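Chapter 7
When a Robot Joins the Cleaning Crew

Learning goals

After reading this chapter, you should be able to:
describe how a job changes when part of it is given to a machine
tell the difference between a task and a job
explain why workers' knowledge of a site matters when a robot is set up
list the new tasks that automation brings with it

7.1 A change at Samden

Samden rents out furnished meeting rooms by the hour. Between bookings, each room has to be put back in order. Cups are collected, the floor is cleared, and the screen and the air purifier are checked. For years this was done by a crew working in pairs, with a printed sheet for each room.

In July the company began using two-armed robots for the floor work. The contract went to Preltuvham, a supplier that also trains the staff. The crew leader, Ildikó Kovács, was asked to decide which rooms would come first. She chose the ones with plain floors and little furniture. Rooms with rugs stayed with the crew.

The robots' main work is picking things up. They do it with grippers, which close two fingers on an object from opposite sides. A gripper does well with a cup or a bottle. It does poorly with a paper napkin pressed flat against the floor. Much of the planning at Samden came down to sorting objects into those a gripper could manage and those it could not. 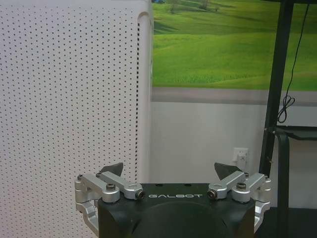

Figure 7.1 Open gripper near a perforated panel and a wall outlet.

The first thing the crew noticed was how much they knew that had never been written down. They knew which outlets had cords running from them and which stands tipped if they were pushed. They knew that guests leave small things behind furniture. The printed sheet said "clear floor" and stopped there. Preltuvham's trainers needed far more than that, and they got it by walking through the rooms with the crew and asking what each person looked at first.

Kovács kept notes on these walks, and the notes became a new room guide. It gives a page to each room. Cords have their own heading, as do objects on wheels. Two members of the crew were paid an extra hour a day while the guide was being written. Others were not, and this caused some bad feeling that lasted after the guide was finished.

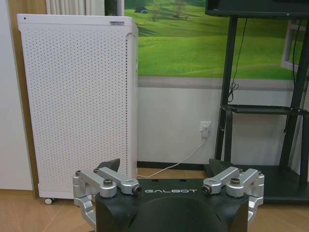
Who decides what the robot may touch in a room?
The crew leader decides, using the room guide. The supplier can advise, but a change to the guide has to be signed by someone who works on the site.

7.2 Tasks and jobs

A job is a bundle of tasks. A cleaner at Samden might pick up cups, wipe tables, report a broken chair, let in a guest who has come early, and show a new worker where supplies are kept. When people say that a robot has "taken a job," it helps to ask which of these tasks it has taken. At Samden the answer was one task in full and parts of two others.

The tasks that are left do not stay the same size. Before the change, a cleaner bent down to the floor many times in a shift. Now most of that bending is gone, and several workers said their backs felt better. The same workers said the day had become more broken up. They might be called away from one room to help the robot in another, then return and have to find their place again.

Some tasks are new. Someone has to start the robot, watch its first minutes in a room, and pick up what it leaves. Someone has to clean the finger pads. When an object is dropped, a short report is written. Samden counted 471 of these reports before the next review with the supplier. Reading them took up a good part of Kovács's week, and her job title was changed to match.
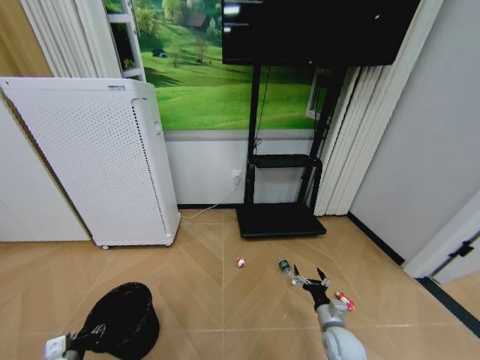
Figure 7.2 Floor pickup with two grippers. A small bottle lies between the open jaws of one.

7.3 Pay, hours, and say

Samden did not lay anyone off during the first six months. It did stop hiring for evening shifts, so the crew grew smaller as people left. A change of this kind is easy to miss in company figures and easy to feel at work.

Section 7.4 compares Samden with Navarrete, a larger firm where the crew was told about the robots after the contract had been signed.

Key terms: task, job, gripper, room guide, drop report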